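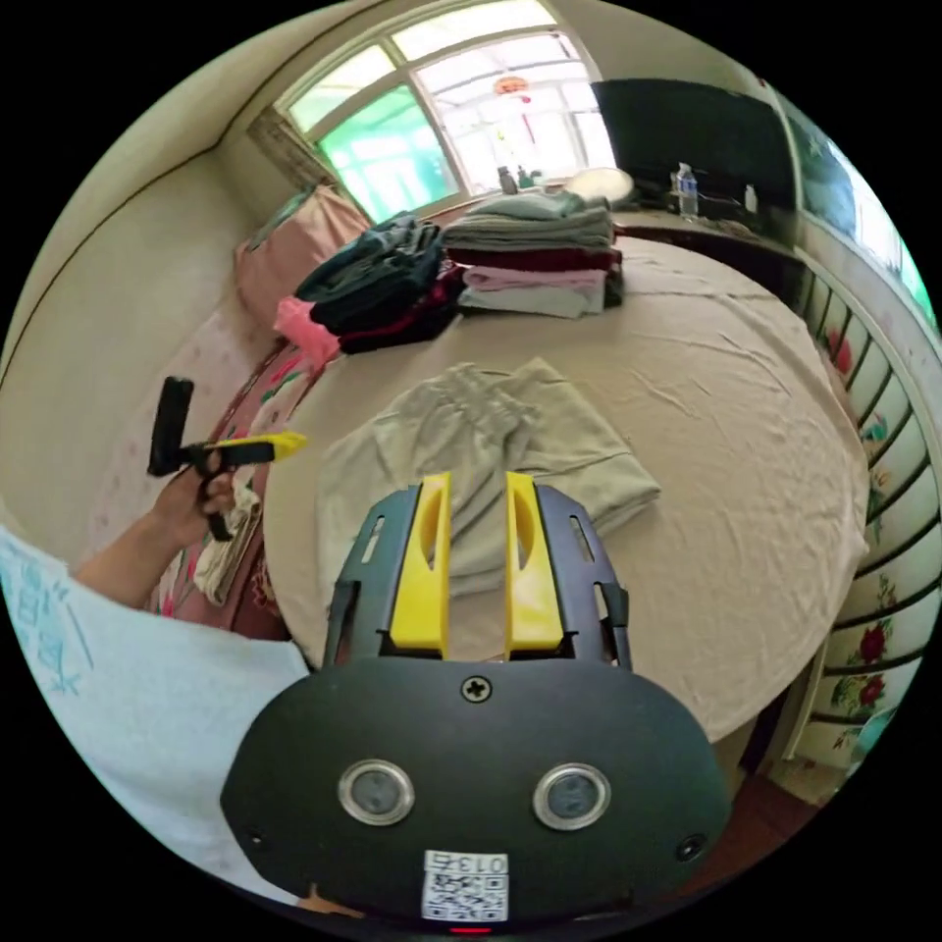

Company > About us > What we do and how we are organised

Pramenley writes software for robot arms that handle soft household goods: towels, bedding, clothing, anything that changes shape when it is picked up. We do not build arms. Our customers bring their own hardware, and we supply the perception, planning and control layers that run on it, along with the tools used to collect and check training data.

The company was set up by Satish Joseph and Kiyoshi Kawaguchi, who had worked together on motion planning for warehouse picking. The planners they wrote assumed a rigid object with a known shape. Cloth broke that assumption at every stage: the pose estimate was meaningless, the collision model was out of date as soon as the fingers closed, and the grasp score said nothing useful about what would happen during the lift. The first version of our current software was an attempt to replace those three parts without rewriting the rest.

The software

Akari is the perception module. It takes the images from the gripper and returns a set of candidate grasp points with a confidence value for each. It also returns a coarse layer estimate, which tells the planner whether a grasp is likely to pick up one thickness of fabric or several. Akari does not try to recover the full shape of a garment. We spent a long time on full mesh reconstruction and dropped it, as the mesh was rarely accurate enough under a fold to be worth the computing time.

Kubo is the planner. It works over short horizons and replans after every contact event. A plan in Kubo is a sequence of finger poses and opening widths for one or two grippers, with a permitted range attached to each. The controller is free to move within that range. If it leaves the range, Kubo is called again with the latest output from Akari. Two-gripper plans share a single clock, so that a sheet or a towel can be held under even tension.

Pirnus is the tooling: recording, time alignment, calibration, replay and labelling. It started as a folder of scripts and is now the largest part of our code by line count. Most of our customers meet Pirnus first, and several use it on its own. It will refuse to import a recording when the left and right streams cannot be aligned, and it reports which of the two is at fault.

How we collect data

Our models are trained on demonstrations made by people with hand-held grippers, in furnished rooms. Folding on a clean bench under fixed lights is a much easier problem, and models trained that way did poorly when we moved them to a bedroom with a window behind the work. We now ask for ordinary daylight, mixed piles and patterned bedding.

A demonstration is kept only if it passes four checks in Pirnus: stream alignment, finger width calibration, tracking continuity and a manual review of the first and last grasp. The present training set for folding holds 3,000 accepted demonstrations. A separate set of 712 is held back for testing and is never used to tune thresholds. Of these, 690 carry full contact labels; the remainder are used only for checks that need no labels.

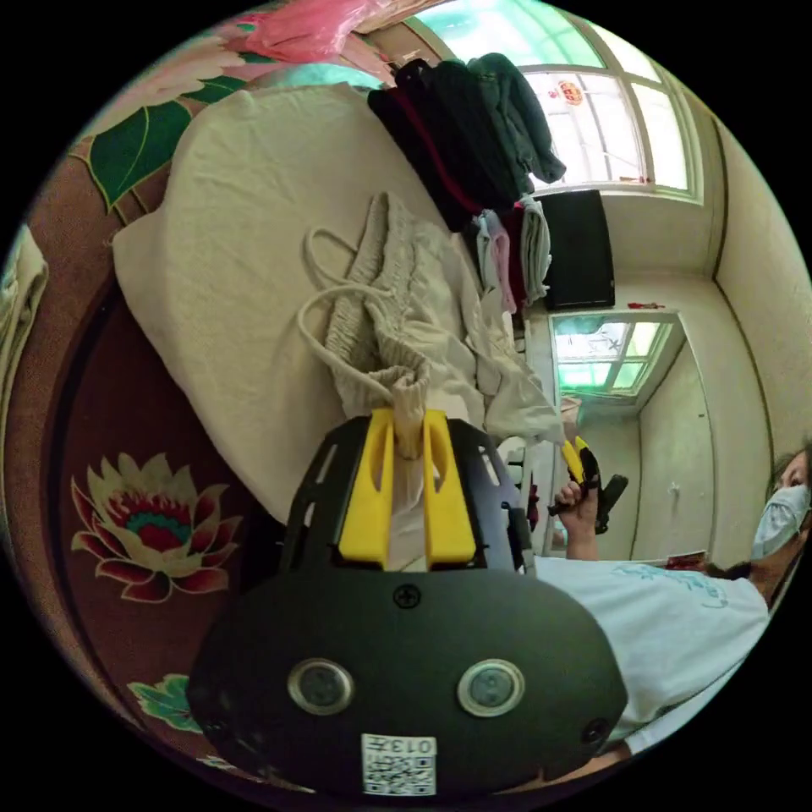
Thin parts attached to larger items are the main open problem in Akari. Cords, straps, labels and ties take up few pixels, move independently of the fabric and are often the same colour as it. A grasp on one of them may be exactly what the task needs, or may be an error that drags the whole item out of position. The beige drawstring between the yellow fingers is a typical case: the knit behind it is also beige, the cord loops back over the fabric, and a loose white cloth comes out from underneath. Akari has to assign the cord to the garment, leave the white cloth out of the grasp, and pass Kubo a width narrow enough for a cord. The current release handles the first two with a separate thin-structure head. Width selection is still done by a rule, and we expect to replace it with a learned estimate.

How we work

Grażyna Grabowska leads perception. Her group owns Akari and the label definitions, including the written guide that says what counts as a contact. Mio Kobori leads planning and control. Takumi Sugawara runs tooling and is the person to write to about file formats, sensor drivers and anything to do with clock drift.

Changes to any module are run against the held-back set before they are merged. Results are posted internally every Thursday, including the ones that got worse. A change that improves the average but lowers the result on two-gripper tasks is not merged without a written note from the planning group. We keep old releases buildable, and customers may stay on one for as long as their hardware is in service.

We publish the Pirnus recording format and a reader for it. The models and the Kubo source are licensed.

Working with us

New projects normally begin with a trial on the customer's own items. We ask for a list of the goods to be handled, the make of arm, the finger geometry and a short recording in the room where the system will be used. From this we can say which tasks are within reach of the present release and which would need further demonstrations. We do not quote success rates for items we have not tested.

The next intake for trial projects opens in September. Applications for engineering posts are read throughout the year, and should name the module you would like to work on.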